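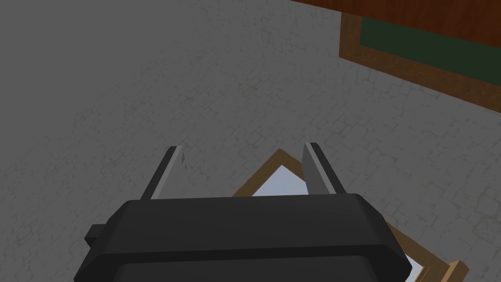

Gray floor, from above.

The Wonby Ferry

The ferry between Wonby and Clutstead took four minutes, and for most of my childhood it was the longest trip anyone in my family had made on purpose. My aunt ran it. She had won the route from the previous operator in a card game, or bought it from him, depending on who was in the room, and she wore a captain's hat that came from a party store and shed gold thread into the engine.

The boat was called the Nyamweya. It already had that name when she got it, painted on both sides in letters too good to paint over. She told tourists it meant "swift." She told the insurance man it meant "sturdy." She had no idea what it meant and thought it would be rude to ask so late.

I started working for her the summer I was sixteen. My duties were to collect fares, tie the rope, and look as if I could swim. In July the river went down so far that a tall person could have walked from Wonby to Clutstead with groceries on his head, and one morning a tall person did. He waved to us as he passed. My aunt blew the horn at him, which was the maritime thing to do, and then spent the rest of the day drafting a letter to the county on the subject of pedestrians in the shipping lane.

The county wrote back. This was the first mistake anyone made. They said they had not known there was a shipping lane, or a ferry, and would we please send a copy of our license.

"We'll send them the hat," my aunt said.

We didn't have a license. What we had was a framed certificate from the Tudum, the restaurant on the Clutstead side, thanking us for bringing in customers and entitling the bearer to two free soups. My aunt took it down from the wheelhouse wall and studied it for a while. It had a seal on it. The seal was of a soup bowl, but a blurry one.

She mailed it in.
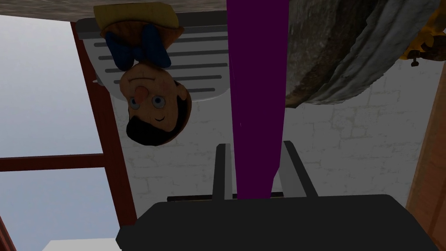 For three weeks we heard nothing. My aunt took the silence as approval and raised the fare. The passengers complained, then paid, then complained on the way back, when they had a better view of what they were paying for. An old woman who crossed every day to argue with her sister said that for that kind of money she expected weather. My aunt told her she would see what she could do.

Then an inspector came. He was a mild man in brown shoes, and he arrived by the bridge, which was a quarter mile upstream and which we did not talk about on the boat. He asked to see the life jackets. I showed him the life jacket. He asked how many people we carried at a time, and my aunt said ten, and he looked at the bench and asked where the other six sat.

"They're standing people," she said.

He wrote that down. He asked to ride across, and we took him, and for once the river behaved itself. The sun was on the water. A heron stood in the reeds with its shoulders up. Halfway over he took off his hat and put it on his knee, and my aunt, who never missed anything that might turn into money, cut the engine and let us drift.

"How deep is it here?" he asked after a bit.

"Deep," said my aunt.

There was a soft bump, and we stopped. We sat on the sandbar for most of the afternoon. The inspector turned out to be good company. He told us about his divorce and ate both of my sandwiches. Around five he rolled up his pants, thanked us, and waded to Clutstead with his shoes in his hand, and my aunt called after him that it was still full fare.

He stopped, up to his shins, and felt around in his jacket. I had to climb down and go get it. It was a five, and he wanted change, so I went back to the boat for that, and then out to him again. When I finally got back aboard my aunt had the letter pad on her knee and was asking me how to spell "precedent."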